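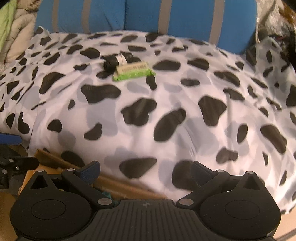
*A two-fingered gripper over a spotted duvet. The round silver pins are its pivot points.*

## How a gripper is looked after

A gripper is the part of a robot that does the holding. It has the same job as your thumb and first finger. This page explains how the Cestell workshop in Jimholm sets up and cares for one kind of gripper, the two-finger kind.

### The parts

**Finger pads.** These are the parts at the ends. There are 2 of them, left and right, and each is the mirror image of the other.

**Arms.** An arm is a stiff bar that carries movement from one place to another. Engineers call a set of joined bars a *linkage*. The black arms in the picture make a shallow V.

**Pins.** A pin is a short metal rod that passes through two parts and lets them turn. The place where they turn is called a *pivot*. A door hinge has a pin too. The picture shows six pins, all of them silver and round.

**Base.** The base is the body in the middle. The linkage is joined to it. The one in the picture has a ribbed surface, with grooves running side by side, and a small printed mark near its upper edge: a circle divided into quarters by a cross.

### Why pins matter most

When a gripper opens and closes, its arms turn on their pins. The metal of the pin rubs against the wall of the hole. Rubbing takes away a tiny amount of material each time. This is called *wear*.

After enough wear, the hole is a little too big for the pin. The arm can then wobble. Engineers call the wobble *play*. A small amount of play at a pin becomes a larger amount at the fingertip, in the same way that a small turn of your shoulder moves your hand a long way.

A gripper with too much play may close on the wrong spot. It may pinch a thin package by one corner, or miss it.

### The check

At Cestell, every gripper is checked after 716 open-and-close cycles. One cycle means opening once and closing once. Hannelore Gerlach, the technician, does the check in this order.

1. The power is switched off and the plug is pulled out.
2. Dust, threads and hair are brushed out of the joints. A gripper that handles cloth collects a lot of lint.
3. Each arm is held near its pin and moved gently from side to side. Any clicking or wobble is written down.
4. The pads are wiped with a damp cloth and left to dry.
5. The pads are brought together by hand. They should meet in the middle, with no gap at the top or bottom.
6. The power is connected again and the gripper is opened and closed 36 times with nothing between the pads.

Step 6 is done with hands well away. A gripper cannot feel the difference between a finger and a roll of tape unless it has been given a sensor for that purpose.

### Changing a pin

If a joint wobbles, the pin is changed. The old pin is pushed out with a tool called a *punch*, which is a thin steel rod with a flat end. The hole is cleaned and measured. If the hole is still the right size, only the pin is replaced. If the hole has grown, the whole arm is replaced as well, and its partner on the other side is changed at the same time so that both sides match.

The new pin must be tight enough to stay in and loose enough to let the arm turn. Rainer Diekmann, who designed the checks, tests this by lifting the arm and letting go. It should swing down smoothly under its own weight. If it stays up, the fit is too tight. If it rattles, the fit is too loose.

### Centering

After a repair, the pads may no longer meet exactly in the middle. Setting them right is called *centering*. A flat metal gauge is placed on the center line of the base. The pads are closed slowly. If the left pad touches the gauge first, the left side is adjusted outward by a very small amount, and the test is repeated. The same is done for the right.

Soft things are used for the last test. Cloth folds and creases when it is squeezed, and a small box resting on it can tilt or sink. A gripper that works well on a hard table may need a different closing position on a bed.

### The logbook

Each gripper has a logbook. The entry gives the date, the number of cycles and the parts changed. One page from the book for gripper 369 reads:

> 12/10/2019. Joints brushed. Play in upper right joint. Pin changed, hole within size. Centered. Test run complete. H.G.

### Words to know

- **Cycle:** one opening and one closing
- **Linkage:** bars joined so that they move together
- **Pivot:** the point a part turns on
- **Play:** unwanted looseness in a joint
- **Wear:** material lost through rubbing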